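September, bread notes, after lunch

Batch 8 is out and it's the best crumb so far! I dropped the water a little and gave the dough 11 hours in the cold instead of leaving it on the bench all morning. Hermine Hollenstein thinks the crust is still too pale and she's probably right (she usually is about crust). The starter I brought back from Trindevden is finally waking up, it smells like apples now and climbs the jar nicely after feeding.

For covering the bowls I've gone off plastic wrap completely. A towel over the top does fine as long as I dampen it first – dry ones let a skin form, see batch 5.

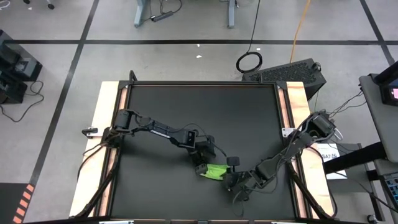
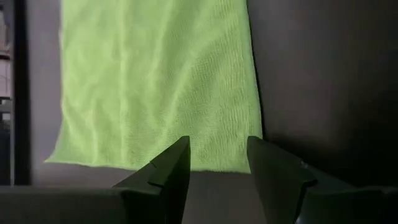
Lime-green cloth.

Flour next. The Harms whole wheat soaks up way more than the Prastier white, so going half and half I need to hold the salt back until the second fold or it all gets tight and sulky. Nisreen Khoury wants me to try toasting 2 spoonfuls of the whole wheat in a dry pan first, which sounds delicious and I'm doing it tomorrow.

Oven: preheat longer!! The bottom stone was nowhere near ready when batch 7 went in and the loaf spread like a pancake. Lid off earlier too, for Hermine's crust.

To buy: rice flour for the baskets, new razor blades, more rye for the starter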